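kvam-tabletop: simulated two-arm episodes for perception and planning checks

Maintainers: Sixten Tveit, Ronja Tveit
Status: usable, with the reservations below
Last changed: October

What it is

A set of 601 rendered episodes of a two-arm robot at a low table, made with the Flultason scene generator and driven by the Bostora planner. Each episode has joint states, gripper commands, planner logs and color views. There is no real-robot data in it. Please don't quote a success rate from this set as if it said something about hardware. We have seen that done with other sets and we don't believe those numbers either.

Views

Two kinds of view are included, one from the wrist and one from over the body. The wrist view is the one people ask for and the one we trust least. It spends a lot of time pointed at walls and cloth, and a detector will happily report objects there. 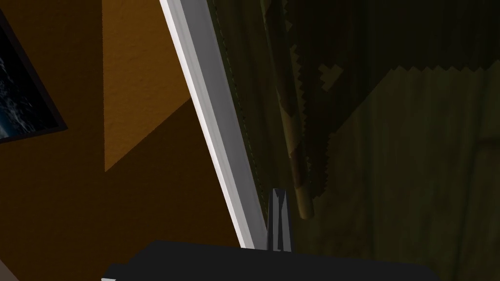
We tried the stock Ferno detector on 100 wrist clips before release. It was confident on nearly all of them, including many with no tabletop in view. Confidence scores are shipped in a separate file so that you can ignore them.

Lighting is hard-edged. Segmentation models trained on softer renders tend to split one surface into two along a shadow line, and the Ferno weights do it too. We left the lights alone. If your method needs them softened, say so in your paper.

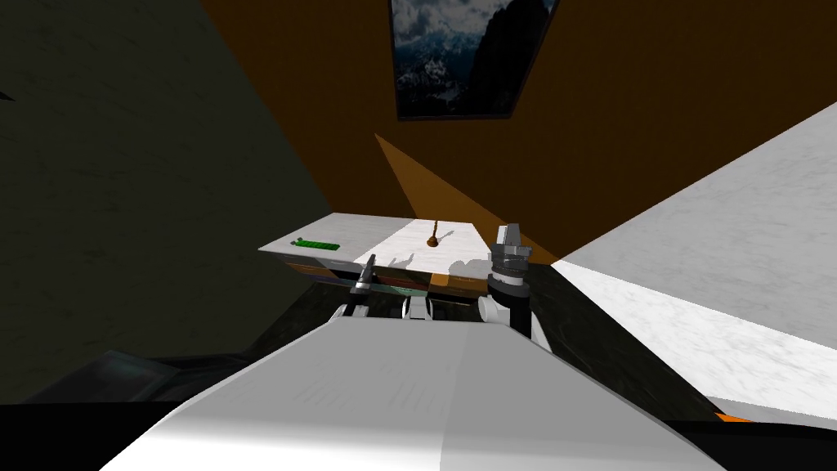

Body view: green object and brown upright object on the table, with arm shadows across the top.

Labels

Object labels are by color and rough shape only ("green, long" and "brown, upright"). The generator's own asset names were dropped after Ronja found 5 of them attached to the wrong mesh. She thinks there are more. Masks come straight from the renderer and are exact, so a model that matches them to the pixel has probably learned the renderer.

Planner logs

Bostora writes "reached" when its own target pose is met. It does not check contact, and it does not check that anything was picked up. Treat "reached" as an opinion — a fairly generous one.

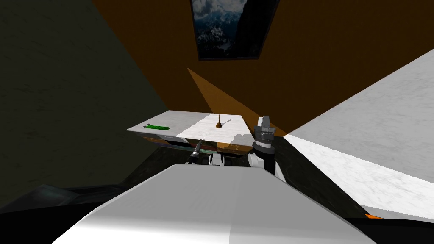 Body view: right gripper near the rear corner of the table, left gripper lower, toward the front edge.

Known problems

Thin handles flicker in the depth maps at low resolution. Wall textures repeat between rooms, so a random split leaks. Split by room id.

Version 2 of the logs changed the sign of the wrist roll. The loader handles it if the version field is present, and in the oldest files it isn't.

Questions and corrections go to Sixten. Include the episode id and the loader version.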